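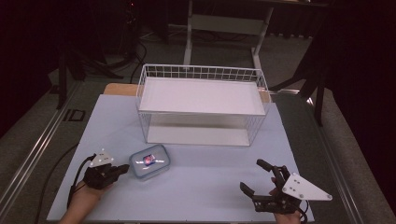
I have been putting lunch away for a living. It is always the same lunch, and I never get to eat it.

When I took the job at Dreltik I told my mother I'd be working on robots, and she told the rest of the family, and at a christening in November an uncle I barely know asked whether mine could do the stairs. I said I was more on the data side. What I meant was that I stand at a pale blue table with a gripper on each hand, moving a small tub with a lid in and out of a wire basket, so that something cleverer than me can learn how from the recordings.

The target for this task was 500 episodes. An episode is one go: hands at rest, pick up the container, get it to the basket, put it down, hands back to rest. If I dither, that's in the recording. If I scratch my nose with a two-fingered claw, that's in the recording too, and then Anahera Ellery deletes it the next morning and writes "nose" in the notes column. There are more entries saying "nose" than I would like.

The grippers take some getting used to. The left one covers the back of your hand and the right one you hold, each with a white triangular plate with dots on it for the tracking, and for the first day you knock those plates against everything. The left one trails a cable. I have learned to keep my forearm on the right side of it, mostly by failing to. By the second day your hands have stopped expecting to feel anything, and that was when I began to get decent at it. By the third I tried to pick up a mug at home by the wrong part of my hand.

I'd assumed the boring bit would be the repetition. I like repetition, it turns out I'm the sort of person who does. What wore me down was being asked to be different every time. My first batch of 56 went off to be looked at and came back with one comment from Citlali Varela, who trains the model: "These are all the same episode." I had been quite proud of that. I'd got it down to a lovely smooth action, same approach, same grip, same little tilt over the rim, and I'd have put it in a museum. For training purposes I had taught the thing to do one trick from one spot on one table, and if you moved the tub the width of a hand it would presumably carry on grasping at the place where lunch used to be.

So now there's a list. Container to the left, container to the right, container near the front edge. Turn it a bit. Turn it a lot. Start with the left hand, pass to the right. Shift the basket. I change something every 20 goes, and between those I'm supposed to vary "naturally", an instruction I have thought about more than any other in my working life. Try reaching for a tub naturally once somebody has asked you to. I look like a man in a school play being told to act casual.

Mistakes are their own category. I'd been binning any episode where I fumbled, until Citlali asked me to stop. If the tub slips and I pick it up again and finish, she wants it, as the model is going to drop things too and would be better off having seen somebody cope. If it slips and I swear and take the grippers off, she doesn't. I now have a folder of recoveries, and a few of them are suspiciously graceful. You can't fumble on purpose either, by the way. I tried, and she spotted all 4.

The lid is the real villain. Black fingers on a pale blue lid with rounded corners, and no feeling in your fingertips to warn you it's going. I've settled on coming in low at the sides, and I've had to write that down for whoever takes over, under the heading "Grip advice", which is a heading I never pictured myself typing.

We had a name for the task, incidentally. It was going to be Rasteo, after a long meeting, and it is written that way on the schedule. Everyone calls it Lunch.

I passed 500 just before six in the evening, alone with the hum of the kit, and did the last one rather slowly. Anahera has since been through the lot and thrown out enough that I'm back at the table tomorrow. After that it's tea towels. I've been told they're soft, so they never land the same way twice, and Citlali is very much looking forward to it.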